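Spent the day on upkeep for the hand-held gripper pair we use at the washing machine station in the Clandden hall. Posting my notes in order in case somebody else runs the same kind of setup.

Start with the cubes. Each gripper has a white marker cube on top and the tracking is only as good as those prints. I wipe every face with a dry microfiber cloth. No alcohol. We took the black off one in January that way.

Then check the cube mount for play. Hold the grip, push the cube sideways with your thumb. If it moves at all, take it off, clean the threads, put it back on with a drop of blue threadlocker and leave it 30 minutes.

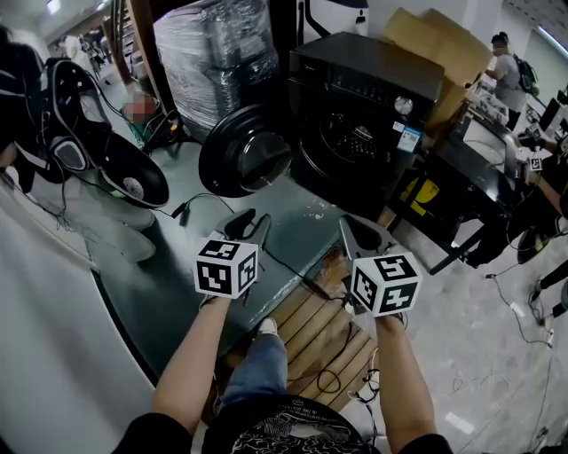
Cables next. Ours run down to the floor and they get stepped on, so the jackets wear near the grip end first. Run each one through your fingers from the grip to the plug. If you feel a flat spot, swap the cable. Don't tape it.

I swapped one today, on the right gripper. It had been dropping out on and off. The Skimar log had 66 lost packets for the morning session. The left one was clean.

Fingers: open and close each gripper all the way 3 times and listen. A click near full close means grit in the slide. Brush it out, then a very thin film of dry lube. Wet lube picks up cardboard dust and you're back where you started.

Kevser Demirtaş asked if the zero needs redoing after a cable swap. Yes. Close the fingers fully, hold, save, then open and check that the reading comes back the same the second time.

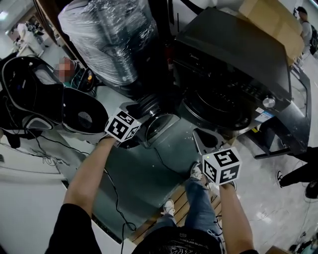
After that, a short test on the washer door. Open, close, open. I look for jumps in the track when a wrist turns and a cube face goes out of view. If there's a jump, go back to the mount before you touch any software settings.

Spares: Karakaya has the cables, order code ends in 403. Kotura prints the cubes. Ask for matte, the gloss ones catch the ceiling lights.

Şengül Tokgöz has the checklist as a one-page sheet now and it goes in the drawer with the hex keys. Next thing on it is the finger pads, which I haven't started.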